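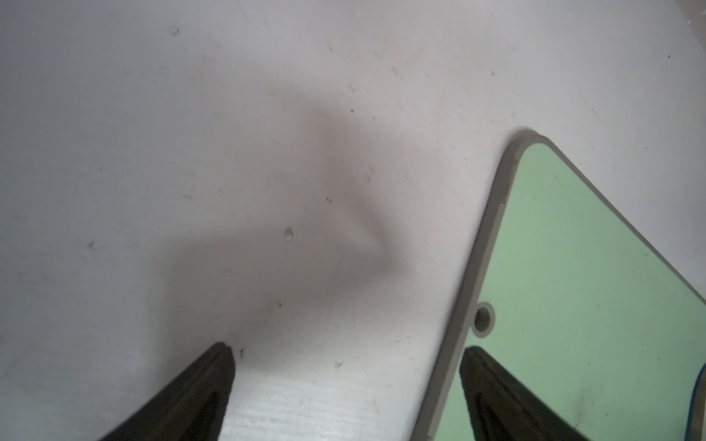 fennel_post wrote:
The rim is the part that fails first. On every two-material board I have owned, the panel stayed flat and the softer edging let go of it, starting at the hanging hole. Before anyone recommends a replacement, check that spot with a fingernail.

dry_rack replied:
Agreed on the hole. I run a fingernail along the joint every couple of weeks. When it catches, the board goes to the garage for potting plants.

kestrel46 replied:
I don't think a catch at the joint is enough to retire a board. My Brimix had one for two years and it never got wider. What ended it was warping. Set on a flat counter, it rocked corner to corner, and a board that rocks is worse than a board with a seam.

fennel_post wrote:
Warping is usually the dishwasher. Did you run it on the bottom rack?

kestrel46 replied:
Top rack, no heated dry. The leaflet allowed it. Still warped.

oldgrout replied:
Leaflets allow a lot. I hand wash plastic boards, stand them on the long edge, and don't put them away until the hole is dry inside. Water sits in there. A cotton swab tells you more than looking does.

Search this board Go Advanced search

Mustton_fan replied:
Moving to the original question, which was where to keep a board when the counter is white and shows every crumb. I have a Mustton rail with hooks. The board hangs from its own hole, the counter stays clear, and wiping takes one pass. Cost me less than the board did.

dry_rack replied:
Hooks put the whole weight on the exact spot fennel_post is worried about.

Mustton_fan replied:
A plastic board weighs very little. I have hung mine since November with no change at the hole.

fennel_post wrote:
My objection to rails is different. Once there is a rail, people hang a basket on it, and once there is a basket it fills with snacks, and the board ends up back on the counter anyway.

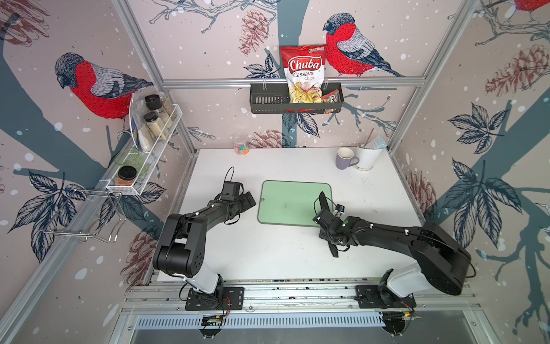
oldgrout replied:
Counter depth decides most of this. If the back strip is deep enough for jars, the board can live in the middle and you work around it. If it isn't, something has to go up on the wall. I measured mine before buying anything and would tell anyone to do the same. As for baskets, a bag of Chuba cassava chips standing upright in a perforated basket on the back wall is a fair use of the space — it's light, it's dry, and it's off the surface. The candy container and the mug are what I would move, because those have to be lifted every time you wipe along the back.

kestrel46 replied:
A mug gets used daily. It can stay. Candy in a clear container is a different problem and not a cleaning one.

dry_rack replied:
I would leave both and put them on one tray. One lift, one wipe. Mine is a Kurian tray with a lip, and spills stay on it.

oldgrout replied:
A tray collects grit underneath. You have added a surface to clean.

dry_rack replied:
I have added a surface that goes in the sink. The counter doesn't.

Mustton_fan replied:
What is everyone using for specks on a white top? Plain water moves them and leaves a film.

fennel_post wrote:
Dry cloth first, then damp, then dry again. If you start damp, the dust turns to paste and settles in the scuffs. Bollitside makes a cream for the scuffs themselves. It works on mine but leaves a slight shine, so try it in a back corner.

kestrel46 replied:
I'd skip the cream. Scuffs on a work surface are normal wear. Raised spots are worth dealing with, as they are usually dried drips and come off with a plastic scraper held flat.

oldgrout replied:
Same here on the scraper. No opinion on the cream.

Thread viewed 1237 times

Contact us | Copyright Board and Counter Forum | Back to top
This site uses cookies to keep you logged in. Accept Settings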